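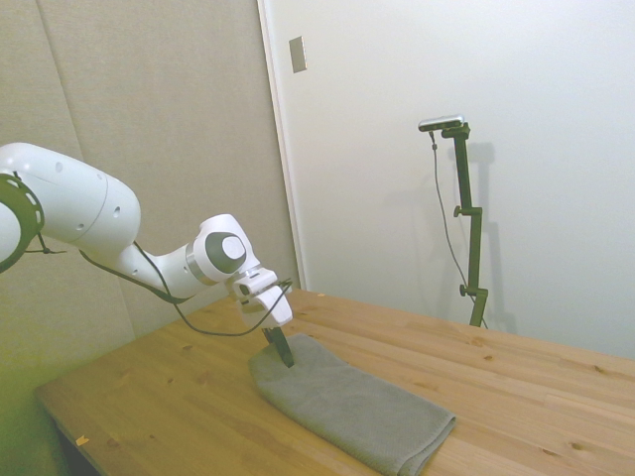 Weißer Roboterarm an einem hellen Holztisch

Was passiert eigentlich, wenn man etwas bei der Polizei anzeigt?

Als ich neun war, wurde mein Fahrrad geklaut. Knallgelb, mit Klingel, heiß geliebt! Ich wollte sofort selbst auf Verbrecherjagd gehen, aber meine Mutter ist mit mir zur Polizeiwache in Hullireo gefahren, und dort haben wir eine Anzeige gemacht. Ich dachte damals, da hängt jemand ein Plakat auf. Stimmt aber nicht.

Eine Anzeige heißt: Du erzählst der Polizei, dass vielleicht etwas Verbotenes passiert ist. Eine Polizistin oder ein Polizist schreibt alles auf. Was ist weg? Wo stand es? Wann hast du es zuletzt gesehen? Bei mir wollte die Polizistin sogar wissen, welche Aufkleber auf dem Schutzblech waren (ein Dinosaurier und eine halbe Melone). Danach bekommt der Fall eine Nummer. Meiner hatte die 1.261, die weiß ich heute noch auswendig.
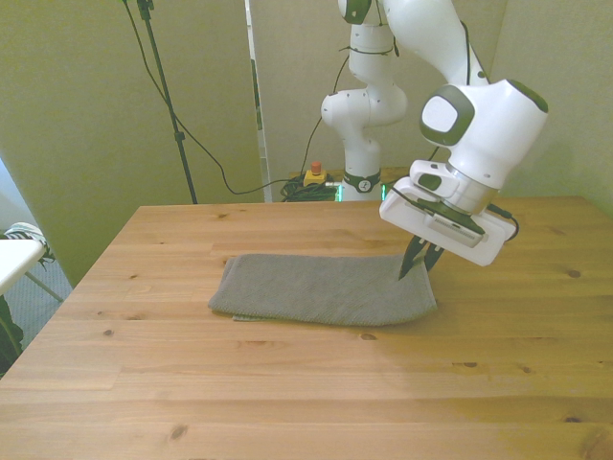
Ein gefaltetes graues Handtuch liegt auf dem Tisch

Und dann wird ermittelt. Das ist das Wort für die ganze Sucherei: Leute befragen, Spuren anschauen, Sachen vergleichen. Wer etwas gesehen oder gehört hat, ist ein Zeuge oder eine Zeugin. Auch Kinder können das sein. Wenn du dich an etwas nicht mehr erinnerst, darfst du einfach sagen: »Das weiß ich nicht.« Bitte nichts dazuerfinden, auch wenn es dann spannender klingt!

Glaubt die Polizei, dass jemand es gewesen sein könnte, nennt man diese Person verdächtig oder auch tatverdächtig. Das Wort hörst du ständig in den Nachrichten. Verdächtig ist aber noch lange nicht schuldig — das verwechseln sogar Erwachsene dauernd. Ob jemand schuldig ist, entscheidet ein Gericht.

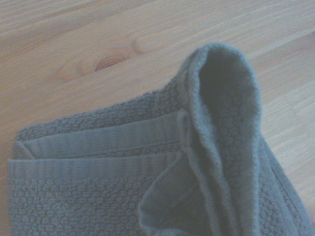

Frotteestoff auf hellem Holz

Dazwischen gibt es noch die Staatsanwaltschaft. Die liest alles, was die Polizei gesammelt hat, und überlegt, ob das für eine Verhandlung reicht. Manchmal reicht es nicht, dann wird der Fall erst mal zugeklappt. Das ist für die Leute, denen etwas passiert ist, ganz schön blöd.
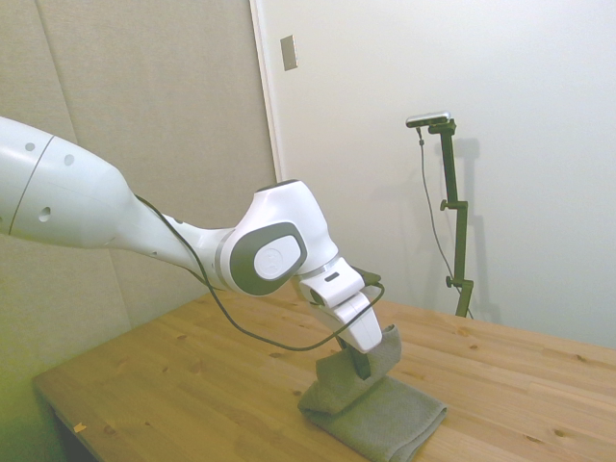 Foto: Palesa Kekana / Osura

Mein Rad ist übrigens wieder aufgetaucht! Es stand im Keller vom Fundbüro, zwischen etwa 200 anderen Rädern, und der Dinosaurier klebte noch dran. Wer es genommen hatte, kam nie heraus.

Falls dir mal etwas passiert oder dir jemand Angst macht: Erzähl es einem Erwachsenen, dem du vertraust, auch wenn es schon länger her ist. Ihr könnt dann zusammen zur Wache gehen. Eine Anzeige kostet nichts.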